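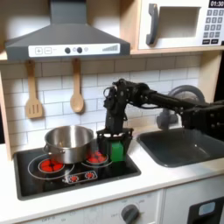 Preguntas frecuentes del club de robótica Momance

Llevo la página del club desde enero y me llegan siempre las mismas dudas, así que las voy juntando por aquí. Si la tuya no está, escríbenos al correo del club o pásate por el aula Pillai a partir de las cinco de la tarde, que casi siempre hay alguien peleándose con un cable.

¿Hace falta saber programar para apuntarse?

¡No! Yo entré sin haber escrito una línea de código en mi vida y mi primera tarea fue apretar tornillos y etiquetar carpetas. Se agradece que sepas moverte por un ordenador y que tengas paciencia (sobre todo paciencia). Con el tiempo acabas tocando algo de Python aunque no quieras, porque llega el día en que hace falta cambiar un valor y eres tú quien está sentada delante.

¿En qué estáis trabajando este curso?

En la prueba de cocina de la liga Stekport. Dudik, que es como llamamos a nuestro brazo, tiene que coger un bloque verde y dejarlo donde toca en la placa de una cocina de juguete. Dicho así parece poca cosa, ya lo sé, mi hermana también se rió. Pero hay que acercarse sin tocar la olla, cerrar la pinza en el momento justo y soltar sin que el bloque se vuelque, y cada una de esas cosas nos ha costado más de una tarde.

¿Por qué una cocina de juguete y no una mesa con marcas?

Lo pide el reglamento, y además a mí me encanta. En una mesa lisa el brazo lo tiene demasiado fácil: no hay grifo con el que engancharse ni estante que le estorbe por arriba. En la cocina cada trayectoria hay que pensarla un poco, y el fregadero justo al lado de la placa da bastante respeto. 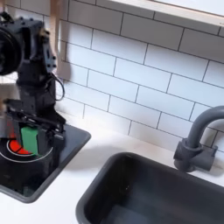 También ayuda a explicar el proyecto a las familias en la jornada de puertas abiertas. Les dices «tiene que dejarlo al lado del fuego» y ya está, lo entiende todo el mundo, desde los abuelos hasta los peques de primaria (que luego quieren llevarse la cocina a casa, claro).

¿El brazo se mueve solo o lo maneja alguien?

Las dos cosas, depende de la fase. Primero lo guiamos nosotros y guardamos los movimientos. Luego entrenamos un modelo con esas grabaciones y le dejamos intentarlo por su cuenta. Nos hemos puesto como meta llegar a 1000 grabaciones antes de la final y de momento tenemos 600, así que si te gusta repetir lo mismo con música de fondo, eres nuestra persona.

¿Y le sale bien?

Cada vez mejor. En la última tanda larga acertó el 83 por ciento de los intentos, y hubo quien gritó como si hubiéramos marcado un gol. Los fallos que más nos dan la lata son los de cerca de la olla: cuando el bloque tiene que quedar entre los dos fuegos hay poco margen, y un pequeño error en la muñeca se nota muchísimo abajo en la pinza. Antes de cada tanda repasamos esto:

El bloque, en el punto de salida que marca la hoja.
La olla, en el fuego de la izquierda.
El cable de la muñeca, libre para que no tire al bajar.
El nombre de la carpeta con el número de tanda (por favor, por favor).

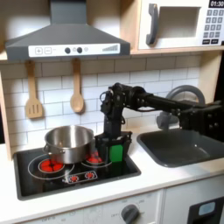 ¿Puedo tocar el brazo el primer día?

Sí, con alguien del club al lado. Te enseñamos dónde está el botón de parada y te dejamos guiarlo despacito. La única norma seria es que no se meten las manos en la cocina con los motores encendidos, ni para colocar el bloque ni para nada. Se para, se coloca, se aparta una y se vuelve a arrancar. El pelo largo, recogido, y las mangas anchas, remangadas.

¿Qué es lo que más cuesta aprender?

Para mí, bajar recto. Desde tu silla parece que la pinza va perfecta y luego llegas abajo y estás un dedo más allá de lo que pensabas. Mi truco es mirar el hueco entre el bloque y el círculo del fuego, y olvidarme un poco del resto del brazo. A otros compañeros les funciona fijarse en la junta de los azulejos, que hace de regla.

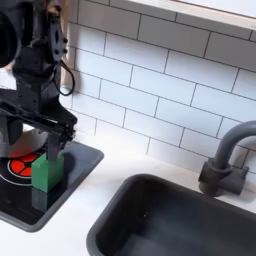
El otro hueso es soltar. Si abres la pinza de golpe, el bloque puede acabar tumbado, y en Stekport solo puntúa si queda de pie. Nosotros abrimos poquito a poco y esperamos un momento antes de subir. Pierdes algo de tiempo, sí, pero yo prefiero eso mil veces a ver cómo se cae en el último segundo.

¿Cuánto dura cada sesión?

2 horas, con una pausa para merendar en el pasillo. Dentro del aula no se come, que las migas y los engranajes se llevan fatal.

¿Hay que pagar algo o traer material?

No hay cuota. Trae una libreta y, si tienes portátil, el portátil; si no, te prestamos uno del aula.

¿Viajáis todos a la final de Stekport?

Quien quiera y haya venido con cierta regularidad. En la mesa de competición solo puede estar un grupo pequeño, pero en la grada cabemos todos y ya estamos pintando la pancarta. La hoja de inscripción para el autobús está colgada en la puerta del aula Pillai, con un boli atado que a ratos escribe.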